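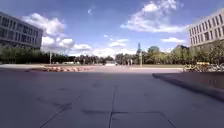
図1 広場の現況(舗装面、植栽帯および駐輪箇所を望む)

ウォデダム地区広場改修事業 中間進捗報告

報告対象:舗装調査および外構基本設計(第2段階)
作成:Fusik 外構設計室 タビソ・マテブラ(Thabiso Mathebula)

1. 概要
本報告は、助成対象である広場改修事業のうち、3月末時点までに完了した現況調査と、これに基づく設計作業の進捗をまとめたものである。調査は予定範囲をすべて終え、設計は目地割付および縁石納まりの検討段階にある。排水計画のみ当初工程より遅れている。

2. 舗装面
既設舗装は大判のコンクリート平板で、表面に薄い黒ずみ、擦れ、染みが点在する(図1)。汚れの分布は一様でなく、洗浄試験は日陰側と日向側に分けて実施した。試験区画は5か所で、うち日陰側の2か所では高圧洗浄後も染みが残った。残った箇所は研磨または平板交換の対象とする。
打診および段差測定の結果、交換を要する平板は57枚と判定した。内訳は、がたつきによるもの23枚、角欠けによるもの26枚、その他8枚である。その他には過去の埋設管工事で復旧精度が不足した区画を含む。
目地は縦方向に長く通るものと斜めに入るものが混在しており、交換範囲を矩形で切り出せない箇所がある。割付図では既設の斜め目地を生かし、新規の切断を最小限に抑えた。目地材の仕様は未決定で、砂目地と樹脂系の2案を比較中である。

3. 縁石および段差部
広場の一方の側には、コンクリートの立ち上がりを介して一段高い舗装面がある。縁石本体に構造上の支障は認められず、存置を基本とする。ただし時間帯により縁石の際に影が落ち、段の位置が読み取りにくいとの指摘が利用者ヒアリングで複数あった。対策として天端の明度を上げる案を作成し、Postenの技術担当に滑り抵抗値の確認を依頼している。回答待ちである。

4. 植栽帯
丸みのある石と赤褐色のマルチングで構成された低い植栽帯は、現位置のまま残す。石の再配置は行わない。マルチング材の舗装側への流出が降雨後の巡回で確認されたため、見切り材の追加を設計に含めた。背後の芝生および樹木は本事業の対象外とし、施工中の養生範囲のみ図面に明示する。

5. 駐輪
自転車は段差部の先にまとまって置かれている。台数調査は次段階で実施する計画であり、本報告では需要の評価を行わない。歩行動線との離隔については暫定案を作成済みで、台数の確定後にラックの形式と配置を決める。

6. 工程および課題
(1)排水計画:既存管の図面と現地の桝位置が一致せず、再測量を行う。設計完了は当初工程より遅れる見込み。
(2)平板の調達:既設品は廃番のため、代替品の色調確認を要する。候補はLaの製品を含む2種。見本板を現地に置き、乾燥時と湿潤時の両方で比較する。
(3)施工区分:隣接する建物への通路を常時確保するため、広場を二分して施工する。切替手順は管理者と協議中。

7. 予算執行
調査費は計画額の範囲内で執行を終えた。洗浄試験の追加分は予備費から充当し、費目間の流用は生じていない。交換枚数の確定に伴う工事費の再積算は、排水の再測量結果と併せて次回報告に添付する。

8. 次期の作業
排水再測量、見本板の比較、駐輪台数調査、縁石天端の仕様決定。いずれも実施設計の着手前に完了させる。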